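Wonport sets deadline for worn metal storage bins

July 17, 2020

Wonport's public works department will inspect every open-top metal storage bin in its eight maintenance depots under a rule that takes effect in December. The rule sets limits on surface wear, sharp edges and corrosion, and requires a written record for each bin.

The city holds 1309 bins on its equipment register, most of them bought in two lots. Until now they have been checked only when staff reported a fault.

"The register tells us when a bin was bought and where it was delivered," said Mererid Penry, the department's equipment manager. "It does not tell us what condition the floor is in."

Under the new procedure, inspectors will grade the floor, the side walls and the seams separately. Scuffing and light scratches are allowed at any grade. Flaking on an inner surface moves a bin to the second grade, which means a repeat check within 20 weeks. A bin with an open seam or a raised edge must be taken out of use the same day.

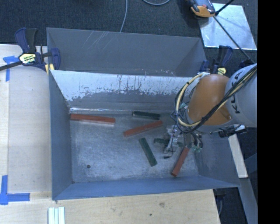

Red and green blocks in a gray sheet-metal bin with a scuffed floor.

A trial at the Llewellyn depot covered nearly 15 percent of the stock. Tudur Mostyn, who ran it, said seams accounted for most of the failures and that the side walls gave little trouble. Bins used for wet sand and road salt were graded lower than those used for dry parts.

Repairs will be handled by Drenari, a local sheet-metal shop, under an existing contract. Failed seams will be rewelded and ground flat. Where the metal is too thin to hold a weld, the bin will be scrapped and its number removed from the register.

The department considered lining the bins with rubber matting – an option used at one depot for several years – but dropped it after finding that the mats trapped water against the floor. Existing mats will be removed before the first inspections.

Depot supervisors must return their bin lists to Penry's office before inspections start. Bins missing from the register will be given a number and graded with the rest.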